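Report of a Visit to the Andico Demonstration Facility

Prepared by Li-hua Hsu, Equipment Evaluation Office
August 30, 2026

Purpose of the visit

The Equipment Evaluation Office was asked to review the Trirkent two-arm training kit before the college commits funds for the coming academic year. Andico distributes the kit and keeps several working sets at its demonstration facility in Bratu. The visit took place over one working day and followed an earlier exchange of written questions, most of which Andico had answered in June. The remaining questions concerned setup time, the quality of the teaching materials, and the terms of the service plan.

Arrival and general impressions

The facility occupies the ground floor of a former printing works. Visitors sign in at a front desk and are given safety glasses and a short printed notice on where to stand while arms are powered. Staff enforced the notice politely, and one member of our party was asked twice to step back from a station. The rooms are well lit and the noise level is low enough for normal conversation.

The morning began with a presentation on the product line. Andico sells the kit in a basic and an extended version, and the presentation spent more time on the extended version than our request called for. The basic version includes the arms, grippers, power supplies, control software, and a workbook. The extended version adds a second year of software updates and a larger set of practice objects. Both versions assume that the customer supplies a sturdy table and a computer meeting the published requirements.

Setup and calibration

Our hosts set up one kit from its shipping cases while we observed. The mechanical work went quickly. Cable connections took longer, and the labels on the supplied cables were small and hard to read at arm's length. We recommend that any department receiving the kit apply its own labels on the first day.

Calibration is guided by the software and requires the operator to move each arm to a series of marked positions. The instructions on the screen were clear. The printed workbook describes an older version of the same procedure, and two of its steps no longer match. Andico acknowledged this and stated that a revised workbook is being prepared — no release date was given.

The arms are rated by the distributor for a payload of 300 grams at full reach. This is adequate for the introductory exercises proposed by the faculty. It would rule out the bottle-handling exercise in the current draft syllabus, which should be revised or dropped.

Bench exercises

The afternoon was given to the exercises themselves. The workbook's third unit deals with sorting and placing, using toy building blocks, a plastic bin, and a paper-covered work surface marked into squares with painter's tape. The materials are inexpensive and easy to replace, and instructors can change the layout without ordering anything from the distributor. 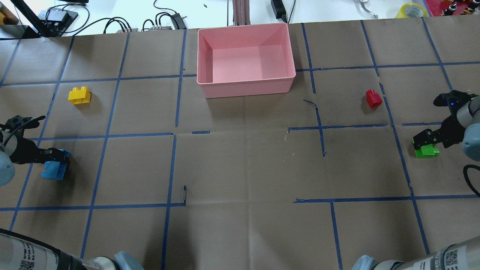

The unit asks students to plan which arm should reach for which object, and to keep the two arms clear of each other over the bin. Instructors at the facility advised against introducing both arms in the first session. In their experience, new operators do better after completing the single-arm version, and we saw good reason to accept that advice. Members of our party who went straight to two arms tended to watch one and forget the other.

Surface marking deserves some attention. The squares serve as a reference for students and are not used by the software, so exact spacing is not required. Paper and tape will nonetheless need regular replacement under classroom use, and a small supply budget should be set aside.

Service and cost

The service plan is handled by a separate company, Hastard, which also repairs the grippers. The plan is priced at $785 per year for each kit and covers parts, shipping in one direction, and telephone support. Gripper fingers are treated as consumables and are excluded. Hastard quotes a usual repair time of about 3 weeks, with no loan unit provided under the standard terms. Loan units may be requested for an additional fee, which we have asked to see in writing.

Recommendation

The Office recommends the purchase of two basic kits with the service plan for the first year. The extended version is not recommended at this time. Approval should be conditional on receipt of the revised workbook and written loan terms from Hastard. Departments wishing to comment on the syllabus changes should write to the Office before the equipment request is submitted.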